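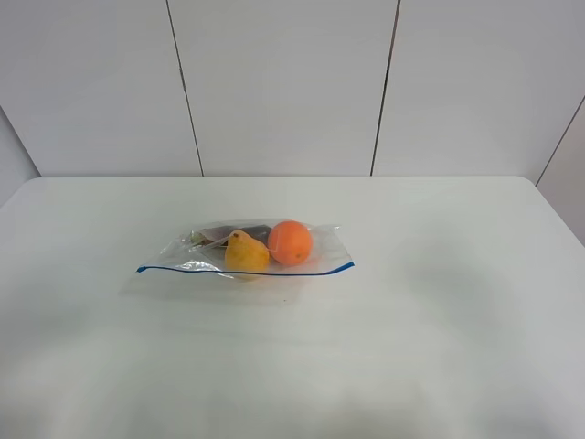
*4 min read*

I have owned a lot of coolers. There was the big red one that lived in my parents' garage and squeaked all the way to the lake, then a string of cheap foam ones that shed little white beads over the back seat, and then for years I just used a grocery bag and hoped. So when my old friend Poul Hauksdóttir told me she'd stopped buying lunch on the road and blamed it all on the Siltinari soft cooler, I was curious, and a little jealous, and I ordered one that same evening.

I've had it since August. It has been to the beach twice, to more soccer games than I care to remember, and on one very long drive to see my sister (1,031 miles each way, with two teenagers and a dog who gets carsick on mountain roads). I feel I know it pretty well by now.

## What you get

The Siltinari is made by Trisgate, who sell it in two sizes. Mine is the smaller, with room for 11 quarts, and it cost me $137 with shipping. Yes, I winced too. You get the cooler itself, a shoulder strap that clips on, and one flat ice pack shaped to slide into a sleeve under the lid. The larger one comes with a second pack, and I do wish they'd been as generous with mine!

The outside is a heavy gray fabric that wipes clean with a damp rag. I've dropped it in gravel, and my nephew has sat on it (he's five and solid), and the corners have kept their shape just fine. The lining is smooth and pale, so you can see crumbs right away and get them out before they turn into something worse.

## Packing it

I'll admit that I packed it badly for the first few weeks. I kept putting sandwiches on the bottom and drinks on top, which is how I'd always done it, and I kept eating very flat sandwiches. Poul finally set me straight over the phone. Drinks go in first, then anything in a hard box, then fruit in zipper bags tucked down the sides where there's a gap, and bread last of all, right under the lid.

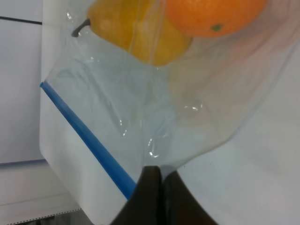 Once I started doing it her way I got nearly twice as much in, and I stopped having to unload the whole thing at a rest stop just to find the mustard. It's a deep cooler for its width, so you do have to think a bit about what you'll want first. If your family is like mine and everybody wants something different every 40 minutes, put the snacks in a separate tote and save yourself the trouble.

I was also glad to find that the fruit didn't bruise. I like to take oranges on a drive because they wake me up in the afternoon, and the smell is so much nicer in a car than chips. They came through the whole trip in good shape, and so did a couple of pears I had honestly forgotten were in there.

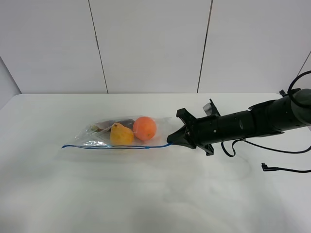

## How long it stays cold

Trisgate says a full day, and I'd call that hopeful. On the drive out it was hot, and the cooler rode in the back next to the dog. After 13 hours the drinks were still good and cold, and there was a little frost left on the pack. By the next morning everything was cool at best, and I threw out the potato salad without a second thought. For a day trip it's more than enough. For a weekend, you'll want to be near a store that sells ice.

I did try it side by side with the Serero, which my neighbor Kwesi Nyarko has carried to work for years and is very loyal to. We put the same cans and the same amount of ice in each and left them on his porch from breakfast to supper. His had more meltwater in it than mine, but the Serero is a good deal lighter and costs less than half as much, and he would like me to mention that it also has a bottle opener. So there you go, Kwesi.

## A few complaints

The zipper is stiff. It has loosened up some, and a dab of wax helped, but my mother can't open it by herself and I think that's a shame in something meant for picnics. The strap slides off my shoulder unless I wear it across my body, and the clips rattle.

The side pocket is silly, too. It will hold a phone or a set of forks but not both, and a paper napkin put in there comes out in shreds. I bought a little Ayaaba pouch to clip on the outside, and that's where the forks and wipes live now.

## Would I buy it again?

I would, though I'd get the larger size and wait for a sale. It's sturdy, it cleans up in no time, and we ate so much better on that drive than we usually do. If you mostly carry one lunch to one office, get the Serero and spend the difference on better cheese. 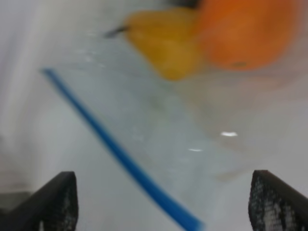 *Photos: Kwesi Nyarko*

Updated Mon 14 October: Trisgate wrote back about the zipper and is mailing me a new pull tab with a bigger loop. I'll let my mother try it first.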